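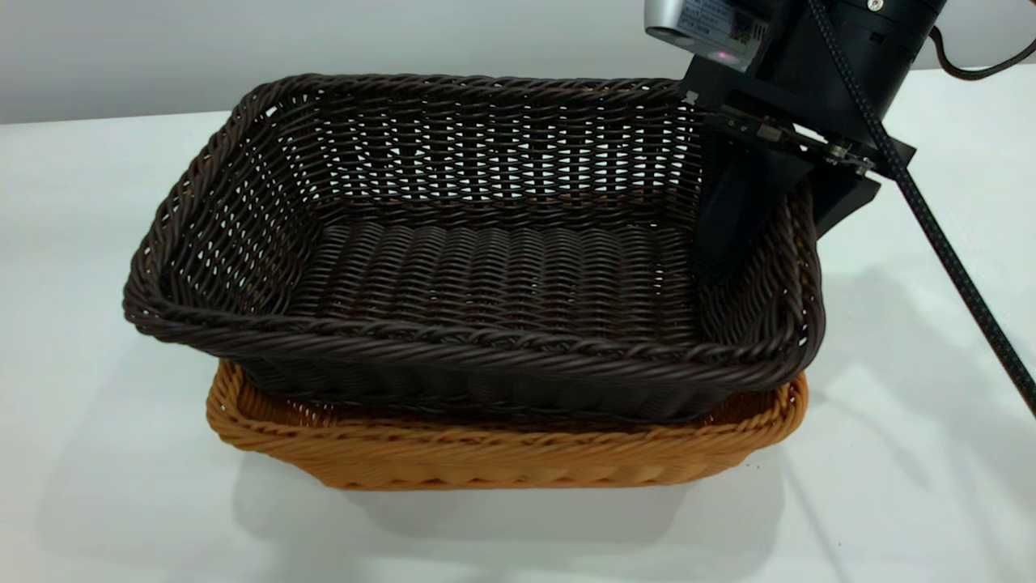 Nested baskets and the returns bench

Home | Posts | Archive | About

The returns bench at Dalgleish has had an arm on it since April. It handles wicker: a dark brown basket sitting partly inside an orange one, and one finger of the gripper goes down inside the upper basket near the end wall. Tralico supplied the cell and Vultine wrote the grasp software.

Before the arm, two of us unstacked by hand, 152 baskets on a normal shift. The pace has hardly changed. The work has: one person now feeds the bench and clears faults, and the other has moved to inspection, where the broken strands get found. Inspection pays the same and is easier on the wrists.

Open weave is the awkward part. The depth readings pick up the gaps as well as the strands, so we log every failed pick by basket type — 21 last week, mostly the tighter nests. Faults mean standing up and walking over, and the shift plan still allows no time for that. I have raised it for Thursday's meeting.

Filed under: Shop Floor, Automation
2 comments | Share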